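4.2 Surface pattern and the noticing of spills

The second strand of our study grew out of a remark made by a café owner in Brukia during the pilot visits. She had replaced all her plain white tables with veined ones and was convinced that her customers had become tidier. We were delighted by this, as it was the exact opposite of what we had expected! Our guess had been that a busy surface hides crumbs and coffee rings, so that people leave them where they are.

To look into it properly, we worked with two cafés, Munteanu and Odora, which serve much the same menu and draw on the same streets for their regulars. Munteanu has dark, evenly coloured tables throughout. Odora has pale stone tops with grey veins, and the veins differ a good deal from one table to the next. Over the whole of April we collected 400 short questionnaires, handed out with the bill and returned in a box by the door. Customers were asked how clean the table had seemed when they sat down, whether they had wiped anything away themselves, and whether they could remember the pattern of the surface.

The answers to the last question were the most fun to read. Of the Odora customers who replied, 69 drew the veins for us in the margin, although we had never asked for a drawing. Several of these sketches were good enough for us to pick out the very table. At Munteanu the same question mostly produced one word, 'brown', and a few people left it blank.

What people remembered was nearly always a single strong line (Figure 3). A thin vein that crosses the top at a slant seems to act as a landmark, and customers used it to say where things were: the cup stood 'on the near side of the crack', the sugar 'just past it'. The cloudy patches, which take up far more of the surface, were hardly mentioned at all.
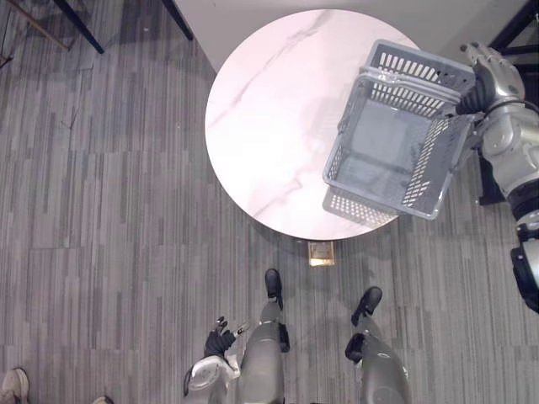
Figure 3. Round white marble tabletop with faint grey veining, including one thin diagonal vein.

We think this helps to explain the Brukia owner's remark. A reader of a page notices a blot most quickly when it falls near a line of print, and something similar may happen with stone. A coffee ring that crosses a vein breaks a shape the eye has already picked out - a ring in a cloudy patch breaks nothing. Ghoneim's earlier work on kitchen worktops in Dernaser points the same way, with the caution that her 27 households had chosen their own surfaces and were presumably fond of them.

There is plenty left to do here. We did not vary the lighting, and Odora's window tables are much brighter in the morning than those along the back wall. Iman Ghoneim has kindly offered us the use of her printed test panels, which will let us move a vein while leaving the rest of the surface alone.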